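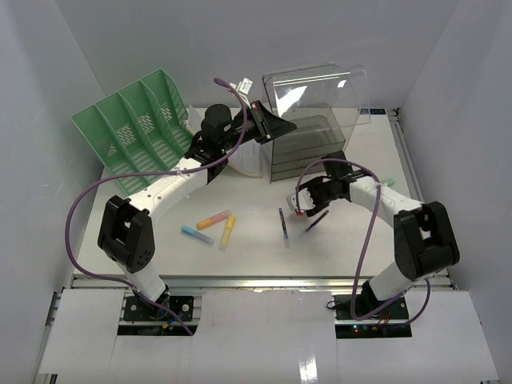
What grit do we finish the Surora slate at before lettering? 300, wet, then leave it overnight. Tried going finer on the offcut and the paint just sat on top, came away on the thumbnail.

September, Saturday, 8.40

Adugna headstone – layout redrawn again. Family want the middle name in full, so line two runs long. Dropped cap height to 20 mm on that line only, kept the rest. Looks all right on paper. Ruoxi Jia thinks the spacing round the W is still tight, she's probably right, will look Monday with fresh eyes.

Etus job (replacement plaque, church porch) – the date is 1594, NOT 1549. Old rubbing is worn and I read it wrong first time. Parish register copy is in the blue folder. Check it before anyone cuts anythign.

Lurska granite arrived, one slab has a chip on the back bottom corner. Will be below ground so keeping it, but asked for 100 off the invoice. No reply yet.

Gilding size: new tin, tacky much faster than the last. Tested on scrap, was ready before lunch, old one wanted all day. Write the opening date on the lid pls.

Dowel holes – drilled two for the Adugna base, third to do. Bit is blunt, and the spare isnt in the drawer.

To do
- proof to the Adugna family, by post, they don't do email
- ring cemetery office re foundation depth
- order masonry bits
- respace W

Resin for the kerb repair still soft at 4. Left it clamped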